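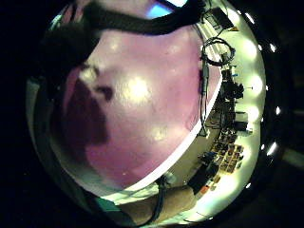
Anneliese Pfeiffer

Chapter 6
Playing to a Room

I learned to DJ in my cousin's garage in Lultemby with two mismatched turntables and a mixer that buzzed whenever the fridge came on. For two years I played to a lawnmower. By the time I got my first proper booking (a Thursday at a bar called Britau, paid in dumplings) I could beatmatch in my sleep, and I was terrible! I had my whole set written out on the back of an envelope, I played it in order, and I didn't look up until the second-last record. By then most people had gone outside.

So this chapter is about looking up. We've spent the last five on the stuff you can practise alone: counting bars, matching tempo, using EQ, working out which keys sit well together and keeping your music organised. You'll still need all of that, and if your blends are shaky I'd go back and do the exercises at the end of Chapter 4 again before you read on. From here, though, I'm going to assume your hands know what they're doing and talk mostly about your ears and eyes.

First, a word I'll be using a lot. By "the floor" I mean everyone who can hear you, including the people at the bar, the couple by the door and whoever is collecting glasses. Beginners tend to play for the six people dancing right in front of them. I did it for ages. Those six are lovely, but they'd probably dance to a car alarm, and they'll give you a very strange idea of how your night is going.

The second word is "pressure", which I picked up from a promoter at a night called Vokimley and have never found a better name for. Pressure is how much the music is asking of people. A loud track can have very little of it, and a quiet one can have heaps. Tempo comes into it, but so do how busy the drums are, how long it's been since the last vocal, and whether the bass has been sitting on one note for ages. Once you start listening for it you'll hear it everywhere, even in the supermarket.

My favourite lesson in pressure came from Żak, who had the slot before mine for most of one winter. He played warm-up, the job everyone thinks they're too good for. I used to turn up early just to hear how little he could get away with. He'd hold the room at 100 beats per minute for an hour, nothing flashy, hardly a cymbal, and by the time I got on people were practically leaning toward the speakers. I'd put on something only a touch quicker and they'd go off. I took the credit for weeks before I worked out whose doing it was.

We'll start with warm-up for that reason, then move on to peak-time sets and closing. There's a longer section on clearing a floor, which will happen to you, and what to play in the ten minutes after. You'll want a notebook and a way to record yourself. Phones are fine.

Before you turn the page, try this. Go and hear somebody else play, anywhere at all, and stand at the back for the first hour. Each time the track changes, write down whether the pressure went up, down or stayed put, and what the people nearest you did about it. Don't worry about track names. Bring the notes with you to section 6.1, where we'll draw them out as a curve.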